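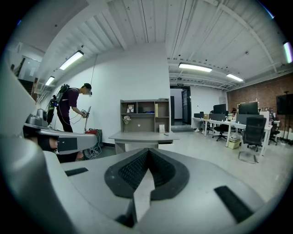

Rusley Office, Main Room

The gray wooden shelving unit stands against the white wall in the main room, with a gray desk in front of it. Lolano made both in February. The open cubbies hold a framed picture, a potted plant with pale pink flowers and a tall tan box. The ceiling is white and corrugated, 38 feet long, and the beams and pipes were left exposed.

Shelving and desk: Lolano
Wall paint: Somance, white
Layout: Mireille Tessier

The room went back into use on April 29, 2021. The shelves are open from the front only and are shared by everyone on the floor. Boxes can stay in a cubby for up to 16 days. After that they go to the Shaikh storeroom, unit 19.

Gallery page 1137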